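About Dekumis

Dekumis writes and checks working rules for two-armed robots that share rooms with people. We are based in Didinbridge and have a staff of 22. Our customers are mostly small manufacturers and care homes that are buying their first robot and need to know what it should and shouldn't be allowed to do.

Our main product is the Sperling Code, a set of 50 rules in plain English. It covers reach limits, grip force, stopping and handing things over, and it says who signs for each change. We revise it every September. Customers get the old and new wording side by side.

Each rule is tried in simulation first. Our test rooms run on Flemix, our own software, and we change the floors, the furniture and the small items between runs. A rule that only holds in a tidy gray room is sent back to its author. 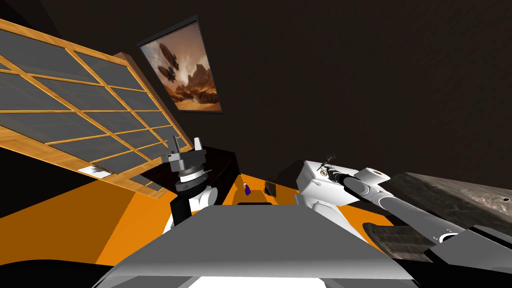 Simulated test room, with both arms raised and a small purple bottle among the items.

Last year we logged 2,569 simulated runs. A run counts only if the start position, the software version and the rule being tested were written down beforehand. Failed runs stay in the log, and customers can read them.

After simulation, a rule goes to the floor of our Didinbridge shop. Speed is held to 25 percent for the first session, and one person stands at the stop button with no other job. If the real arm and the simulated arm disagree, we go by the real one and correct the model.

We don't sell robots or take commission from companies that do. We also don't issue safety certificates - that is a job for an accredited body, and our paperwork is laid out so it can be handed straight to one.

Visits to the shop can be booked through the contact page. Please wear closed shoes.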